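Cedton Social Club, House and Table Group
Minutes of our August catch-up
August 31, 2021

Taken down by me, Ridwan Wibisono, as I was the only one who'd brought a pen that worked. I've written these the way I talk, so if you want the stiff version you'll have to do it yourself!

Who came

The usual lot from the house group, plus two of the new members who'd only popped in to ask about parking and ended up staying for the whole thing (thank you both, and sorry about the length of item 3). Apologies came in from the garden people, who were off looking at pavers.

We got going a bit after 7, once the kettle had finished and everybody had found a chair.

Item 1. Last minutes

I read them out. There was one correction, which is that I wrote we'd agreed to throw out the old sugar bowls, and what we'd really agreed was to throw out the chipped ones and keep the rest in the hall cupboard. Fair enough. I've fixed it in the book. Accepted with that change.

Somebody asked what happened with the squeaky door to the side room. It's been oiled. It still squeaks, but it's a lower squeak. I've left it on the list.

Item 2. Money

Our table budget stands at $1684 to the end of the club year. That has to cover trays, crockery, napkins, tissues, the coffee and tea, and any bits and pieces for the front lounge. There was a bit of a debate over whether cleaning products come out of our pot or the general one. They've been coming out of ours, and I think we've all been too polite to say anything about it. I'll write to the general meeting and ask them to take that over from November.

The Worko invoice for the chair glides has been paid. Bravo still haven't sent theirs for the tablecloth laundering and I'm not chasing a bill that hard, but I'll ring once so we can say we did.

Item 3. The marble table

Right, so this took up most of the night.

For anyone who wasn't there, the grey marble table is now in the front lounge for good and is going to be the coffee table (as in the table where coffee happens, it's not a low one). Everybody loves it. I love it too, I'd marry it. But it's polished stone, people put hot cups and lemony drinks straight down on it, and we all know how stone feels about lemon.

We talked through the following.

Trays. Agreed that cups go on a tray, always. The warm brown wooden tray with the rounded corners gets the middle of the table, and the paler one lives at the back and holds the tissues and the ornamental things. I did say I'd like them both square to the table and got shouted down, as a slight angle looks friendlier apparently. Slight angle carried. I'd like it recorded that I went quietly.

Wiping. Soft cloth, warm water, a drop of plain dish soap, then a dry cloth straight after. No vinegar, no spray from the kitchen, nothing with citrus on the label. One of our new members used to work with benchtops and was very firm on this, and very helpful. She also told us to lift the trays up to wipe and not slide them, in case there's grit underneath. I have been sliding them for months, so that was a humbling moment.

Sealing. The sealer we were quoted for is the Flisari one. We don't know when the stone was last sealed, or if it ever was. The suggestion was to do the water test first: put a few drops in a spot at the edge, leave it 30 minutes, and see if there's a dark patch once it's wiped away. If there is, we buy the sealer. If there isn't, we leave well enough alone. I'll do the test and report back.

The brown bit. A question came up about the brownish speckled band through the middle and whether it's a stain. No, it's the stone. Please don't scrub it. It's my favourite part of the whole table and I will be keeping an eye on you all.

Item 4. Cups and saucers

We had a long and honestly very enjoyable chat about cups. The choice was between keeping the mixed crockery we've got or moving over to the dark cups with the white insides, on the glossy black saucers. The mixed set has its fans (the one with the roosters on it has a following I hadn't appreciated), but the dark ones look smashing against the grey, and you can see how much coffee you've got left, which for me is the main thing.

Against: black saucers show every dried water spot, so whoever's drying has to dry properly. Also the cups are wide and the coffee cools faster. Someone said drink faster, then.

Voted to use the dark cups in the front lounge and keep the mixed ones for the hall and for big functions. Roosters are safe. We'll need more if we want to serve a full room, and I'm to get a price on another lot before we commit to anything.

We also agreed on how to lay them out, since the last morning tea had handles pointing everywhere. Handles to the left or handles to the right? We've got a few lefties in the club and they spoke up with real feeling. In the end we decided whoever sets the table can pick, so long as everything on the one tray goes the same way.

Item 5. Little packets, napkins and tissues

The little square packets in red, black and white can stay out on the table next to the tray. A few people wanted them in a dish so the pile doesn't wander. A few others said a dish is one more thing to wash. We're leaving them in a small stack for now and whoever walks past can tidy it up if it bothers them (it'll be me).

Napkins: plain white, paper, same as before. We get through a pack of 100 faster than you'd think, mostly on scone days. Agreed to buy a bigger carton next time and keep the spares in the cupboard under the window and not on top of the fridge, where the last lot got damp.

Tissues: box to stay on the pale tray. There was a motion to buy a fancy cover for it. I asked who'd be washing the fancy cover. Motion withdrawn, with good humour all round.

Item 6. Ornaments

The amber glass dish is staying! It catches the light beautifully and I don't care who hears me say so. It's for show, so please no teabags, no keys, and no chewing gum, and yes, I am looking at a particular person who knows who they are.

The small grey and white stone-like ornament can stay at the back of the pale tray as well. Somebody thought it was a doorstop. We've agreed it's too small to be one.

We did agree to a general rule that nothing else gets added to that tray without something coming off it. It was getting to be a bit of a lost property box over the winter, and I took home a bag of things that nobody had claimed (two glove singles, a tape measure, a very nice pencil). If the tape measure's yours, give me a shout.

Item 7. Lights

The overhead lights in the front lounge bounce off the table something fierce. If you sit on the window side you get them right in the eyes. Ideas thrown around were softer globes, a dimmer, a runner down the centre, or just sitting on the other side.

A runner would cover up the stone and I made my feelings known. The softer globes are the cheapest thing to try, so we'll swap a couple over first and see if it helps. The dimmer would need an electrician and would have to go through the general meeting, so that's parked.

Item 8. Setting up and packing away

We've been a bit loose on this, me included. What we settled on:

Whoever opens up in the morning wipes the table, puts the brown tray out, and checks the tissues and packets.

Whoever closes washes the cups and saucers, dries them (properly, see item 4), and leaves the trays where they were.

Dish cloths go home with the closer once a week to be washed. There's a roster on the back of the cupboard door with plenty of gaps in it. Please put your name down in a colour other than the green pen, I can't read the green pen.

Item 9. Anything else

The biscuit tin is running low and the members' favourites go first, leaving a sad layer of plain ones at the bottom. Suggestion to buy only the favourites. Counter-suggestion that someone must like the plain ones. One hand went up. We'll keep buying the assortment for his sake.

There was a request for a second teapot, which we've said yes to if one turns up second-hand. Nearly $30 was the most anybody wanted to pay.

One of the new members offered to do a sourdough for the next meeting and was made to feel extremely welcome.

Jobs to do

Me: water test on the marble, price on the dark cups, ring Bravo, letter about the cleaning products, globes for the lounge.

House group: bigger carton of napkins, move the spares under the window.

Everyone: roster, and lift the trays when you wipe!

We finished up later than we meant to and then stood in the car park for ages anyway. Next catch-up will be in the front lounge, same time, bring a mug of your own if you're not a dark cup person.

Attached to these minutes: the table layout 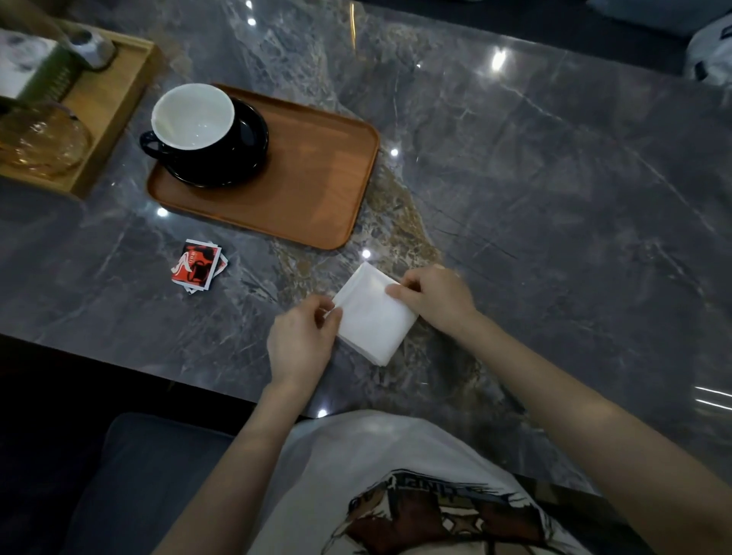 Attached to these minutes: the closing roster

On the back of the cupboard door, as per item 8. Copies from me if you want one for the fridge.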